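Oiling a plank worktop: hardwax or plain oil?

Kitchens and Worktops > Finishes

kerfline
8/13/23
Fitting a beech worktop next month, 51 mm thick, supplied untreated. Run is straight, no sink cut-out, hob at one end. Supplier (Cusdale) says two coats of their own oil and nothing else. The fitter wants hardwax. I have used Danish oil on shelves but never on anything that gets hot pans put on it. Which holds up better, and how often are you recoating?

stemau_loft
Hardwax. Two thin coats, 500 ml did both faces of mine with a bit left. Do the underside as well or it will cup. Denib between coats with a grey pad, not paper.

brinewell
Disagree with the above for a hob run. Hardwax sits partly on the surface, so once heat marks it you have a white ring in the film and you are sanding a patch that never quite matches. Plain oil marks too, but you rub it back locally, oil it, and the patch blends in a week. We recoat every February and after any bad spill. Takes an evening.

stemau_loft
I have never had a white ring in four years.

brinewell
Do you put pans straight down on it?

stemau_loft
No, trivet. I would use a trivet on any timber top whatever the finish.

tallowgate
Colour is worth thinking about before you choose. Danish oil pulls pale timber towards orange, and more so each year. If you want it to stay somewhere near this sort of tone you need a clear hardwax or one with a trace of white pigment in it.

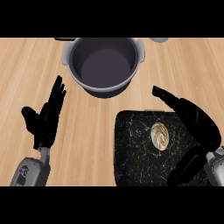

Pale honey planks, render.

Do a test on an offcut, both faces, and leave it on a windowsill for a month. The tin lid colour means very little.

kerfline
That is close to the shade we want. Have asked Cusdale for an offcut. Does the pigment show as a haze in the grain?

tallowgate
Only if it goes on thick or you don't stir it. It settles fast. Stir again halfway through.

oxbow_dn
Check the joint adhesive as well. I had a top from Dunleavy where the staves opened along the seams at the hob end inside a year. Finish was fine, the glue line was not. They replaced one length and I paid for the fitting. The hob cut-out edges had been left bare, which they held against me, and fairly so. Seal every cut edge, three coats.

brinewell
Seconded on cut edges. Foil tape round the hob opening too.

kerfline
Price check: quoted 590 for the timber and 1,350 with templating, cutting and fitting. Reasonable?

oxbow_dn
Timber is fair for that thickness. Fitting is on the high side for one straight run. Ask whether the price includes slotted brackets, as the top has to be able to move across its width.

stemau_loft
And get the oil on before it goes in. Fitters hate waiting for it to cure, so they will offer to do it after, and then the back edge never gets done.

kerfline
Brackets are included, slotted. Going with clear hardwax away from the hob is tempting, but two finishes on one top sounds daft. Will oil the offcut in halves and report back.

brinewell
Two finishes on one top is daft, yes.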